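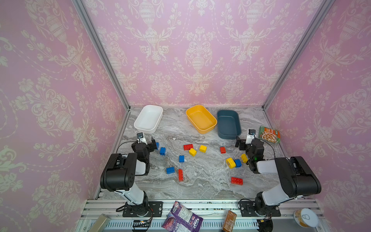
*Three bins at the back of the marble top, all empty.*

Thursday, June 20, 2024

Week five of the sleep diary pilot and I finally sat down with the caffeine pages. We have 44 people still filling theirs in, out of 58 who started in February, so I'm pretty happy with that (Corey Sutcliffe bet me we'd be under 40, and he owes me a decaf).

First problem: "last coffee of the day" means wildly different things to people. Some wrote the time they poured it, some the time they finished, and one person put "still going." I'm changing the question to "time of your last sip" and adding a box for tea and soda. Should've done that at the start!

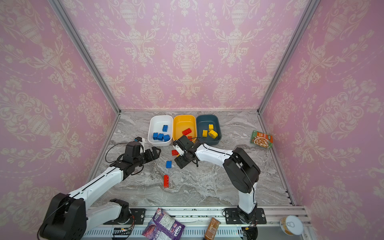 *Blue bricks in the white bin, yellow ones in the teal.*

Second thing, naps. The Filley form asks about naps in the evening, and by then folks forget they dozed off on the couch. Asadi's version asks at lunch and again at dinner, and I like it a lot better. I'd happily steal the layout, but the print is tiny and half our group reads it in bed with the lamp off. 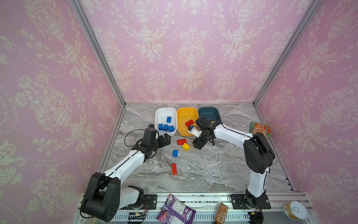 *White bin with four blue bricks in it.*

The Fallance wrist trackers are still a headache. Mine had me asleep for the whole of a movie I sat through wide awake (good movie, too). I've gone back to treating the paper diary as the main record and the tracker as a second opinion. Corey wants to drop anyone taking over 400 mg of caffeine a day from the bedtime chart. I'd keep them in and mark them in a different color, and we can argue about it when he's back from the Skanderard office. 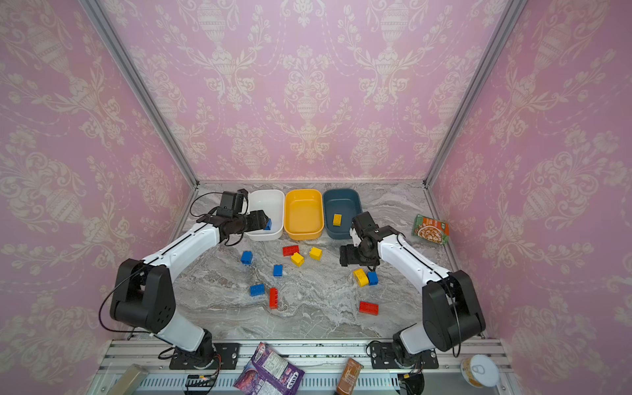

*A yellow brick in the teal bin, middle bin empty.*

To do before the next batch of diaries goes out:

- reword the coffee question
- bigger print on the nap page
- ask whether people count lying awake at 4 a.m. as "waking up" or "getting up"
- find the spare tracker charger, last seen in my coat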